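Workshop notebook - bedding bench, June

Friday, after lunch

Second go at the fitted sheet problem. Tshepo Chauke cut the new corner pockets on Thursday's leftover cloth and I ran the elastic in myself, 21 inches per corner this time, up from the stingy length we used on the Rudier pattern (that one pinged off the mattress every single time somebody sat down!). I'm calling this one Stinen for now, until we think of something better.

So - washed it, dried it on low, made up the big bed with it. Took me 8 minutes on my own, and most of that was me getting the first corner the wrong way round. I always do that. We need a tag on the short side, Tshepo, please!

I like the beige-green more than I thought I would. Next to the dark gray headboard it looks calm, and it hardly shows the wrinkles.

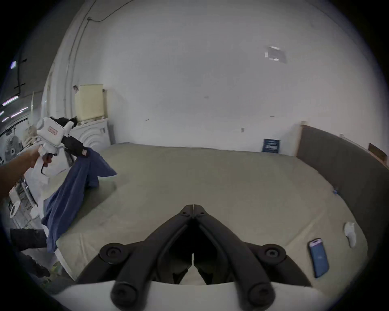 Still not sure about the seam. I want to try it with a narrower fold, and maybe the Tanabe thread if there's any left on the shelf. Wash test next, hot this time, then measure the corners again before we cut any more cloth.

3 comments | 26 shares
Back to top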